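About Flevenby

Flevenby trains two-handed robots to do household and packing work by learning from people. Our operators guide each arm by remote control, and every session is recorded from the first reach to the last release. The Huttunen library now holds 893 sessions across 41 tasks.
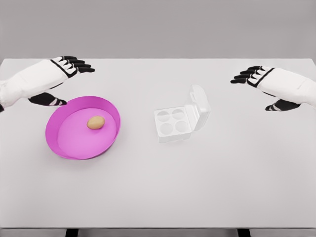 By Oona Ojala, Flevenby | January 2020

Many tasks are first set up in simulation. In the egg task, the operator is asked to move an egg from a tray to an open carton using the robot's hands. Sessions that pass review are added to the library. Partners may apply for access through our Randon office.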